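Ticket 1542
Subject: Udatden water temperature logger reading high, gap in overnight record
Site: Rurville tidal creek, lower station
Opened by: Shoshana Bellamy
Assigned to: Everett Oyelaran
Status: Closed, follow-up in January

Shoshana Bellamy, 8:40 am
The lower station has been reporting creek water 6 degrees warmer than the upper station since the last download. The two normally track each other closely, even at slack tide. There is also a gap in the record from a little after midnight until the morning. Salinity and depth from the same station look normal. I need to know whether to pull the temperature data from the marsh summary before it goes to Clyde.

Everett Oyelaran, 9:15 am
Please don't delete anything yet. Flag the temperature column as suspect from the start of the jump and leave the raw file alone. Can you send the battery voltage and the logger's own housing temperature for the same period? Also, which firmware is on it?

Shoshana Bellamy, 9:50 am
Voltage is flat and fine. Housing temperature follows the air, no surprises. Firmware is the same as the upper station. Error code in the log is 465, repeated through the gap. I couldn't find it in the Udatden manual we have on the shared drive.

Everett Oyelaran, 10:20 am
465 is a probe communication timeout. It means the logger asked the probe for a value and got no answer, so it skipped the record. It doesn't explain the high readings by itself, but a bad connector could cause both. Moisture in the plug changes the resistance on the thermistor line.

Emmett, are you going out to the creek today?

Emmett Ferreira, 11:05 am
Leaving on the noon tide. I'll take the spare probe and the Thampi handheld for a side-by-side.

Emmett Ferreira, 2:30 pm
Back from the lower station. Notes:

Handheld in the creek next to the probe matched the upper station. The logger was still reading high.
The probe was hanging at the right depth, with some algae on the guard. Cleaned it. No change in the reading.
Wiggled the cable at the logger end. Reading jumped around and then dropped out.
Opened the connector. Green corrosion on two pins and the O-ring was pinched on one side.
Swapped in the spare cable with a new O-ring and grease. Reading came down to match the handheld.

The old cable is in a bag on the bench with this ticket number on it.

Everett Oyelaran, 2:55 pm
Good, that fits. I'll leave the station on a short logging interval for the next 24 hours and compare it with the upper one. If they agree I'll set it back.

Attachments (2)

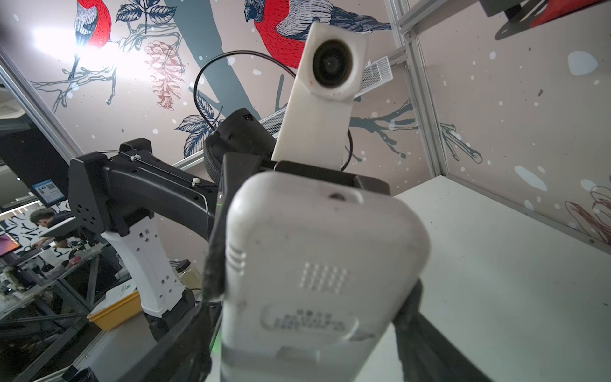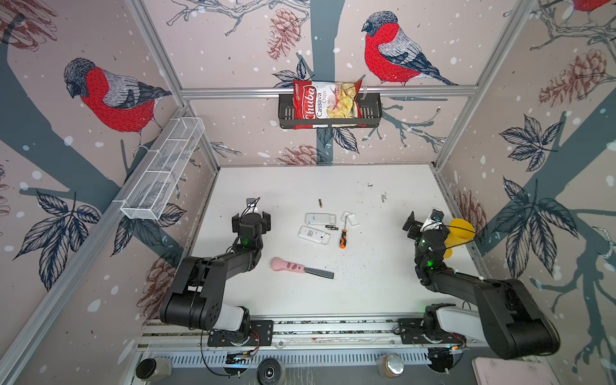 Clyde Begay, 3:40 pm
Question from my side. The heron and crab counts are being lined up against water temperature, and the warm spell in the draft looked real to me. How far back do I have to go?

Everett Oyelaran, 4:10 pm
Back to the start of the jump in Shoshana's file. Before that the two stations agree. Don't try to correct the high values with an offset - the error moves with the tide as the plug floods and drains. Use the upper station for those dates and say so in the notes.

Shoshana Bellamy, next day, 12:20 pm
Full day of readings in. Both stations agree and there are no new 465 codes. Suspect rows are flagged and the summary now uses the upper station for that stretch.

Everett Oyelaran, 1:00 pm
Logging interval is back to normal. Closing this. In January we should open the connectors at both stations and replace the O-rings. Emmett has the part number.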